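Nirex Wrist Camera Gripper Kit for School Teams
Two-finger gripper with wrist camera, for classroom arms and the Erncombe sorting event

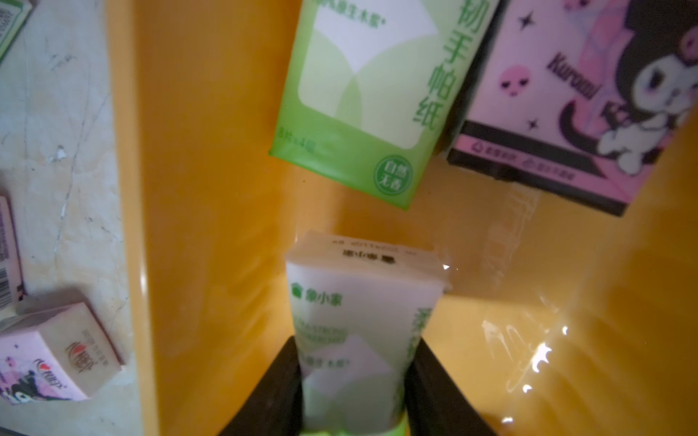

Overview

The Nirex kit is a parallel gripper and a small camera on one mounting plate. It was put together for the robotics club at Villalba and is now sold to other schools entering the Erncombe student competition. It fits the Nundodska classroom arm without an adapter. Other arms need the drilled plate, sold separately.

Item number: 1276
Sold as: single kit or classroom pack of 10
Lead time: ask before ordering for a June event

What comes in the kit

Gripper body with two black fingers, fitted
Wrist camera with bracket
Combined power and data cable
Mounting plate and screws
Hex key
Spare finger pads
Printed setup sheet

The arm, the controller and the practice items are not included. The club laptop does the image processing, so check the software page for supported systems before you order.

What teams use it for

The Erncombe junior task is pick and place with soft packaged goods. Teams take packs out of a compartment and set them down on the surface next to it, or the other way around, depending on the round. Tissue packs are the usual practice item. They are cheap, they come in several colors, and a team can replace a crushed one without asking for budget.

Soft packs are harder than blocks. A block stops the fingers at the same width every time. A tissue pack keeps giving, and the wrapper can slide on the pads if the grip is too light. Students have to choose a closing force and test it on more than one brand. We suggest starting at force setting 2 and going to 3 only if the pack slips during the lift.

Shiny wrappers and glossy bins also put bright spots in the camera view. Move the lamp before you change the exposure. If your color detection still picks up reflections from the bin floor, mask that area in software.

Camera position

The camera looks down past the fingers, so students can check the held item and the rest of the bin in the same view. The fingers always cover part of what is being held. Plan for this when writing detection code – a label that reads well on the approach may be half hidden after the grip closes. Printed text can also come up sideways or upside down, depending on how the pack was placed.

Most teams take one picture from above before the approach and a second after closing. The sample program on the setup sheet does it this way.

Setup

1. Switch off the arm.
2. Bolt the plate to the wrist flange. Hand tight first, then the hex key.
3. Run the cable along the forearm and leave slack at the wrist joint.
4. Power up and run the open/close test with nothing between the fingers.
5. Run the camera check and save the result. You will need it if you write to support.
6. Teach the bin corners at slow speed. The rim is what most new teams hit.

Keep hands out of the bin while the arm is powered. The slow speed limit should stay on until a teacher or coach has watched a full run.

Care

Wipe the pads with a damp cloth. Dust from paper goods builds up on them and the grip gets weaker. Replace pads when the surface looks polished. Do not oil the fingers.

From the club

Renato Durán coaches at Villalba and wrote the practice sheet that ships with the kit. His advice for first-year teams is to spend the first session on one pack in an open bin, with no code changes, only force and approach height. Adding a second pack behind the first comes later, and boxes after that. The sheet has blank rows for students to write down each attempt.

Spare parts

Finger pads, pair
Finger set, black
Camera bracket
Wrist cable
Drilled plate for other arms

Schools can order by purchase order. Put the team name on the form if you want the kit shipped to the event desk at Erncombe – otherwise it goes to the school address.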